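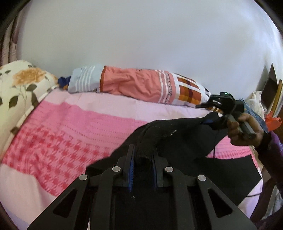

Who should check a hand-held gripper before it is used in a private home?
The person who will hold it checks it first, and a second person signs the check sheet before work begins.

Indolico publishes good practice guide for home recording with hand-held grippers

STARKCOMBE, Sun 2 July – Indolico today released a guide for teams who use hand-held grippers to record household tasks for robot training. The guide is free to download and covers work in bedrooms, kitchens and laundry areas.

Until now, each team in our network wrote its own rules. The results were difficult to compare, and some households received more information than others. The new guide sets one standard for all teams, and it has 14 pages.

The main points are these:

The household gives written consent for each room. Consent for one room does not cover the next one.

Cables are kept away from the feet of the operator and are checked again after each change of task.

Jaw pads are inspected at the start of every session. A pad with damaged teeth is replaced before any fabric is handled.

Letters, medicine and family photographs are moved out of view by the household, never by the operator.

When two grippers are used on the same bed or table, both are checked, also if one person holds both.

A household can ask for deletion of a recording within 7 days and does not need to give a reason.

"Cloth is where we had the most questions," said Sem Van Rooij, who led the writing of the guide. "A bedsheet moves together with the shirt on top of it, and operators were pulling too hard. We wanted to write down how to do it with patience."

The draft was tested from February by teams in Starkcombe and Flamham, and we received 200 comments. Most of them concerned consent and the storage of files. Our partner Kirui will offer training based on the guide, in 2 parts, for new operators.

Teams that already work with Indolico should use the new check sheet from their next session. Old sheets stay valid for sessions that are already signed.

Press contact: Indolico press office, Starkcombe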